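Cajones, cables y paciencia: mis primeras demostraciones con el brazo

2021-04-06

Bueno, pues ya está, ya puedo decir que he pasado una tarde entera enseñándole a un robot a moverse por un dormitorio. Llevaba meses queriendo salir de la mesa de trabajo (bloques de colores, vasos de plástico, más bloques de colores) y meterme en una habitación de las de verdad, con su cama, su mesilla redonda y su teléfono de los de cable. ¡Y qué diferencia, madre mía!

Para los que acabáis de llegar: estoy con Lastada, que es como he bautizado a mi proyectillo de fin de semana. La idea es que el brazo aprenda tareas domésticas a base de ver cómo las hago yo manejándolo a distancia. Yo muevo el mando, el brazo me copia, se graba todo (las cámaras, las posiciones de las articulaciones, la apertura de la pinza) y luego con eso se entrena el modelo. El programa de grabación se llama Elik, lo escribí yo el verano pasado a ratos, en agosto, con el ventilador en la nuca, y se nota en algunas partes del código. Un día lo limpio.

La tarea que elegí para empezar es tonta de explicar: acercarse a la mesilla, coger el cajón por el borde, abrirlo, volver a cerrarlo. Con la mano tardas nada. Con el mando, la primera vez me tiré un rato larguísimo y acabé con los hombros a la altura de las orejas.

El problema gordo es la profundidad. Cuando manejas el brazo mirando la pantalla pierdes completamente la sensación de cuánto falta para tocar algo. Crees que estás pegado al mueble y te queda un palmo, o al revés, que es peor. Yo al principio iba cambiando todo el rato entre la vista de la muñeca y la vista de arriba, y cada cambio era un parón que luego aparecía en la grabación como un robot pensativo, ahí quieto, meditando sobre la vida. Y claro, si grabas parones, el modelo aprende parones.

Así que cambié de método. Antes de grabar nada doy unas vueltas de calentamiento, bajo la pinza con los dedos cerrados hacia la zona de la mesilla, subo, bajo otra vez, y me voy haciendo a las distancias solo con la cámara de la muñeca. Los dedos te sirven de regla, más o menos. Cuando ya me sale sin dudar, le doy a grabar.
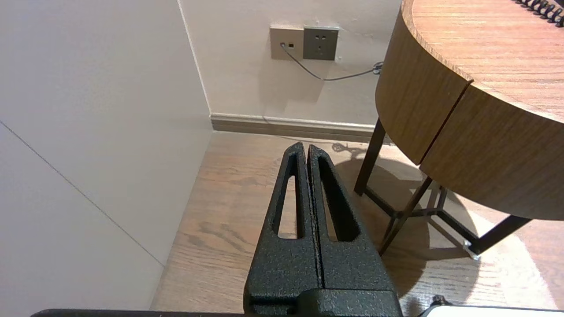
Fikora me escribió en cuanto puse esto mismo en el foro: que el calentamiento está muy bien, pero que no tire las grabaciones malas, que las guarde aparte con una etiqueta, porque un fallo seguido de una buena corrección también enseña algo. Y que el robot, cuando vaya solo, se va a equivocar seguro, y si nunca ha visto cómo se sale de un error se queda ahí empujando como un burro.

Tiene toda la razón y me fastidia un poco, porque yo ya había borrado unas cuantas. Las que me quedan las he separado en una carpeta que se llama «recuperaciones». Ahora, ojo, que no vale cualquier fallo. Si me equivoco, retrocedo un poco y vuelvo a entrar bien, eso lo guardo. Si me equivoco, suelto un taco, muevo el brazo en círculos y acabo en la otra punta, eso a la basura sin remordimientos.

Sigo con el cajón. Descubrí (tarde, como siempre) que lo difícil no está en abrir. Abrir es agarrar y tirar hacia atrás, y mientras vayas en la dirección de las guías el mueble casi te ayuda. En cuanto te tuerces un pelín, la pinza empieza a hacer palanca y notas en la gráfica cómo sube el esfuerzo en la muñeca. Mi mando no devuelve fuerza ninguna, o sea que lo tengo que ver en la gráfica, y mirar una gráfica mientras conduces un brazo es como leer el periódico en bici. Probé a ponerle un pitido que suena cuando el esfuerzo pasa de cierto valor y mano de santo, oye. El pitido es horroroso, eso sí.

Lo otro que me costó fue el sitio. Entre la mesilla y la cama hay poco hueco, y según por dónde metas el brazo te comes la sábana, el cabecero o una pata. Por el lado de la cama la entrada es más estrecha pero el codo queda cómodo; por el otro lado tienes aire de sobra y luego la muñeca llega a su límite justo cuando vas a agarrar. Hice pruebas por los dos lados y al final me quedé con el de la cama, bajando despacito y con la pinza cerrada hasta el último momento.

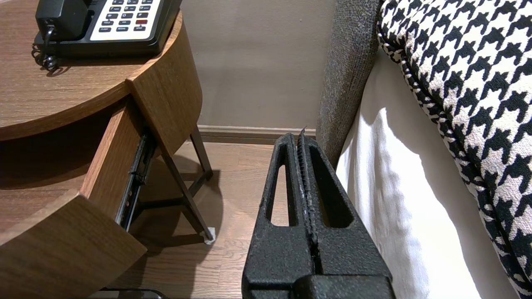
Eso de quedarse con un solo lado tiene su miga, porque también aprendí que no hay que mezclar estrategias a lo loco. En mi primera tanda, la mitad de las veces entraba por la izquierda y la otra mitad por la derecha, según me diera, y el modelo que salió de ahí se iba por el medio. ¡Por el medio, directo contra el borde! Un clásico, me dijeron después. Ahora decido la ruta antes de sentarme y la respeto toda la sesión, y lo que voy variando es la posición de salida y cuánto dejo abierto el cajón.

En total llevo 87 demostraciones buenas, de las que me quedo con ganas de repetir 7 porque se me fue la mano al cerrar. Con eso he entrenado dos veces. El primer intento fue un desastre simpático y el segundo ya busca el cajón con cierta dignidad, aunque al agarrar le tiembla el pulso. Sospecho que el temblor es mío, que se lo he pegado yo con tanto café.

Para la próxima tanda quiero probar con el teléfono, que tiene el cable rizado y va a ser un dolor. Un cable nunca está dos veces igual, y no sé cuántas demostraciones hacen falta para que el brazo aprenda a no engancharse. Mi plan es empezar solo con el acercamiento, sin tocar nada, y levantar el auricular cuando eso salga limpio.

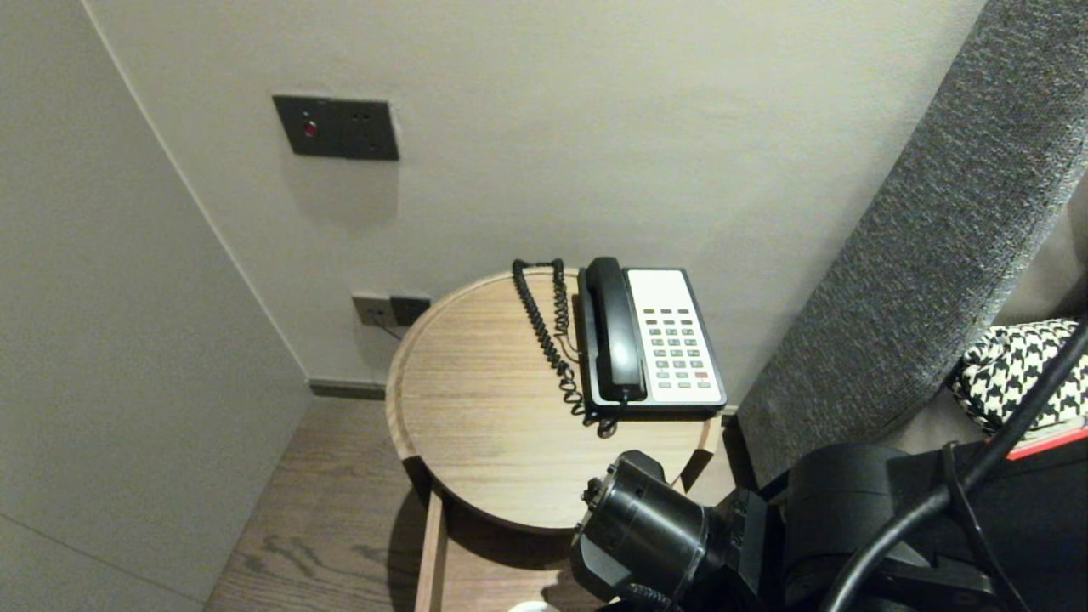 Cosas que me apunto para no olvidarlas

Poner el mando más bajo. Después de dos horas con los codos en alto no hay quien dé una demostración fina.

Hacer tandas cortas y parar. Las últimas grabaciones de cada sesión son siempre las peores, y se nota al revisarlas.

Arreglar el botón de descartar en Elik, que ahora mismo está pegado al de guardar (sí, ya sé de quién es la culpa).

Buscar un pitido menos desagradable. Se admiten sugerencias en los comentarios, y si alguno ha grabado tareas con cables de teléfono o parecidos, contadme cómo lo hicisteis, que voy bastante a ciegas con eso.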